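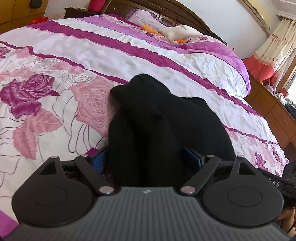

# Chapter 7: Care of the Hand-Held Gripper

A gripper which handles cloth all day collects lint, and lint is the first enemy of the pads. In this chapter we follow the maintenance routine written by Meenakshi Naidu for the Goodall workshop.

You will learn to:

- clean the two blue pads and judge their wear
- check the pins of the link bars for play
- set the jaws parallel again after a pad is changed

Inspect the pads after every 100 grasps and the pins after every 700. Keep a logbook from the first day, also when there is no fault to write in it. Section 7.1 begins with the pads.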